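Prular bench arm: my review after a season of computer teardown

I've been taking old desktops apart for a living for a good while now, first in my cousin's garage and then at the Fludham refurb shop, where I run the back bench. In March we got a Prular arm for my station. I was asked to write up what I think of it for the other small shops who keep emailing us, so this is me doing that, and I'll try to be fair (I was grumpy the first week, ask anyone).

What we bought

We got the single-arm version with the two-finger gripper and the wrist camera. The Wulitz screw feeder is a separate thing and we skipped it. Setup took an afternoon, most of it spent finding a bolt pattern that matched our bench. The manual is 67 pages long and I'd say the first 20 are worth reading twice. The rest is mostly network stuff, which I handed off.

You teach it a case model by guiding the arm through the job by hand a few times, then correcting it while it tries on its own. A plain office tower takes me a morning to teach. Odd cases with clever hinges take longer, and there are a couple I've given up on!

What it does well

Boring stuff, and I mean that as a compliment. Before the arm I did side panels, card covers and drive cages all day long, and my thumbs felt it by lunch. Now I set a tower in the cradle, press go, and turn around to test boards on the other bench. Last batch was 101 towers from a school district and I went home with hands that still worked. That alone would sell me.

It's also gentle. The grip force setting goes lower than I expected, and once I turned it way down I stopped finding bent slot covers in the bin.

What bugs me

It's slow. I can strip an easy case faster than it can, no contest, and if your shop lives on speed you'll notice. The fan in the control box has a whine that gets under my skin after a while (I wear earplugs now). Cables are the other headache. Anything loose along the side of a case can confuse it, so I still tuck and tie by hand before it gets a turn.

The wrist camera view is the part I've grown fond of. When you've got it down in an older tower with a steel crossbar over the board and those little blue tabs for the card slots, you can see both fingers and whatever they're heading for on the same screen, and I stop it early if I don't like the line it's taking.

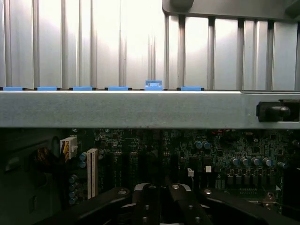
What changed for the people

My job is different, and I had feelings about that. I do more diagnosing and less unscrewing, which pays a little better here. Mitsuko Imai, who shares the bench with me, went the other way and got hooked on teaching the thing, so she does most of the new models now. Our hours stayed the same. What we lost is the chatting, because we used to strip cases side by side and talk the whole time, and these days one of us is usually facing a screen. I miss that more than I figured I would.

If you're a boss reading this, pay people for the training time. Morikawa, the dealer we bought from, threw in a day of coaching, and we could have used three.

Would I buy it again?

For a shop doing batches of the same case, yes. If every machine through your door is a different one, save your money and get a good electric driver. Four stars from me, and I'd bump it up if they fixed that fan.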